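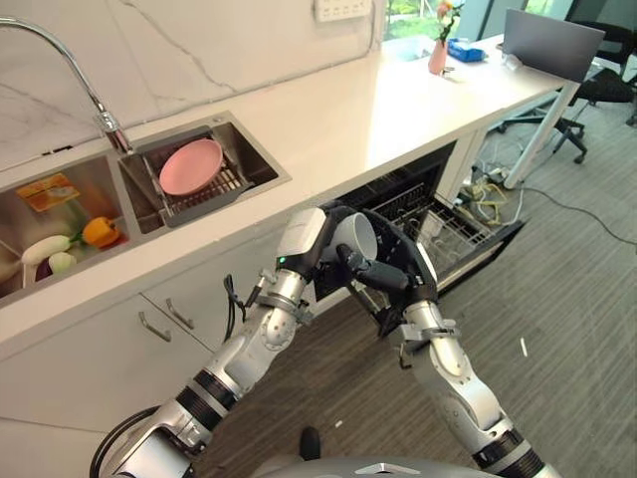 Figure 5. Two-handed hold on the ceramic mug over the pulled-out dishwasher rack, seen from the head camera. The left hand presses on the side of the mug while the fingers of the right hand wrap around it.

5. Failures in the mug placement task

The placement task caused more trouble than any other part of the dishwasher sequence. Picking items up went well enough once the grasp poses had been tuned, and opening the door and pulling the rack was slow but dependable. Letting go of a mug at the right moment, in the right place, was a different matter. This section covers the faults we saw over the test period at the Sulta kitchen, what we believe caused them, and the changes we made to the controller afterward.

We ran 2,000 placement attempts with the Flitia platform. Of these, 1,503 ended with the mug standing or leaning in the rack with no hand touching it and no stop triggered, and we count those as successes. An attempt that ended with a mug in the rack but that needed an operator to press the hold button is counted as a failure, even when the mug would probably have been fine. We chose this rule before testing began and kept to it.

5.1 How the task is meant to run

The mug is brought to a point over the rack in a two-handed hold (Figure 5). The right hand carries the load with its fingers closed around the mug. The left hand acts as a support and pushes lightly against the other side. We use two hands because the ceramic mugs are smooth and fairly heavy for the right hand alone, and early trials with a single hand gave too much rotation about the fingers when the arm changed direction.

The Preditz planner then lowers both arms together. When contact with the rack is detected, the left hand retreats first, moving straight out along the direction it was pushing. The right hand opens after the left arm has reported that it is clear. Both arms then rise to a waiting pose above the counter.

Contact is detected from joint torque in the two arms. The hands have position sensing in the fingers and a motor current reading, but no touch sensing on the pads. The only measure of how hard a hand is squeezing is therefore the current, which is noisy and drifts as the motors warm up.

5.2 Early release

The most common fault was early release: the right hand opened while the mug was still above the rack. In most of these cases the drop was short and the mug landed on the tines and tipped over. In a smaller number it fell between the rack and the folded-down door. Two mugs lost their handles and one cracked through the base.

At first we put this down to the contact threshold being set too low. Raising it made early release less common but brought in a second problem, where the arms kept pushing down after the mug had landed and bent the rack. We went back and forth between these two settings for most of May before looking at the logs properly.

The logs showed that the false contact signals came from the arms working against each other. The left hand pushes toward the right hand, and the right arm has to resist that push to stay in place. When both arms move down, a small difference in timing between them changes the push, and the change shows up as torque in the same joints we were using to detect contact with the rack. A lag of 2 control cycles between the arms was enough to pass the threshold. The lag was always present to some degree and grew when the planner was busy with camera data.

In other words, the controller was reading its own grip as the rack. The fault was worse with stiff, heavy mugs and almost absent with the plastic cups we had used during development, which flex a little and hide the effect. Nearly all of our tuning had been done with the plastic cups. This was a mistake in how we prepared the tests, and it cost us several weeks.

5.3 Cable drag

A second group of failures came from the external cable on the left arm. The cable leaves the arm near its base in a loop, and the loop needs to be long enough for the arm to reach across the body. When the arm is low and forward, as it is over the dishwasher, the loop can come to rest against a neighboring surface. If it catches, the arm feels a steady pull that the gravity model knows nothing about.

The result was a left hand that drifted away from the mug during lowering. The right hand held on, so the mug seldom fell, but it turned in the fingers and arrived at the rack at an angle. The planner had no means of noticing this. The object pose is taken from the head camera before lowering starts and is assumed fixed until release, partly because the hands hide much of the mug from the camera at that point.

We tried three ways of dressing the cable. Tying it close to the upper arm removed the catching but added a spring-like pull at the far end of the reach, and that was harder to live with than the original fault. A loose sleeve over the loop worked best. It still catches now and then – mostly after the base has been moved and the loop has settled on a new side.

5.4 Hand fault with no warning

The third fault is the one we regard as a safety matter. On several occasions the right hand stopped responding to commands while holding a mug. The fingers stayed closed. The arm controller received no error from the hand and went on with the sequence, so that after the supposed release both arms rose to the waiting pose with the mug still gripped in the right hand. In one case the mug had hooked over a tine and the rack was lifted off its rollers before an operator stopped the robot.

The status light on the hand did not help. On the Mikuš hands used in this work, green means that the hand has power and that its controller board is running. It says nothing about whether commands are getting through. Operators had come to treat green as a sign that all was well, and two of them told us afterward that they had looked at the light, seen green and waited longer than they should have before pressing stop. Our own operating notes encouraged this. They told the operator to check the light before each attempt and did not say what the light could not tell them.

We traced the fault to the data connector at the wrist. The contacts had worn from repeated flexing, and in certain wrist poses the link dropped out for long enough that the hand ignored the open command. The link then came back and the hand answered status requests as normal. The command was sent only once and was never checked against the finger positions that followed. The connector is rated for up to 4,000 flex cycles. We had kept no count of cycles on either wrist, and both sets of hands had been used in earlier projects.

5.5 Changes made

The following changes were in place by the end of the test period.

Contact detection no longer uses the joints that carry most of the squeeze between the arms. The push from the left hand is estimated before lowering starts and subtracted from the torque in both arms, and contact is accepted only if the two arms agree on it. The arm commands are now sent in a single packet, which removed most of the lag.

The left hand makes a short test movement against the mug halfway down. If the expected resistance is missing, the arms stop and return to the starting height. This catches cable drag in most cases and costs little time.

Every open command is followed by a check of the finger positions. If the fingers have not moved within the allowed time, both arms hold still and the operator is alerted by a tone. The arms may not rise again until the operator has cleared the alert at the console. We considered letting the robot retry the open command by itself and decided against it, as an operator may by then be reaching for the mug.

The operating notes were rewritten to state what the status light shows. The wrist connectors are replaced on a fixed schedule and the cycles are logged by the controller.

5.6 What remains open

Rotation of the mug in the fingers after the left hand has left is still not detected. The check described above covers the time before contact only. Mugs with a narrow base can settle, tip against the right hand and fall when it opens, and the log of such an attempt looks the same as that of a good one up to the moment of release. We also have no good answer for the time between a link dropout and the next command, during which the hand state is simply unknown to the rest of the system. A regular heartbeat from the finger controller would solve this, but the current firmware does not offer one.

The changes were introduced one after another during the same period of testing, and the attempts were not repeated from the start with all of them active. The success count given at the beginning of this section therefore mixes older and newer versions of the controller and should not be read as the performance of the final one.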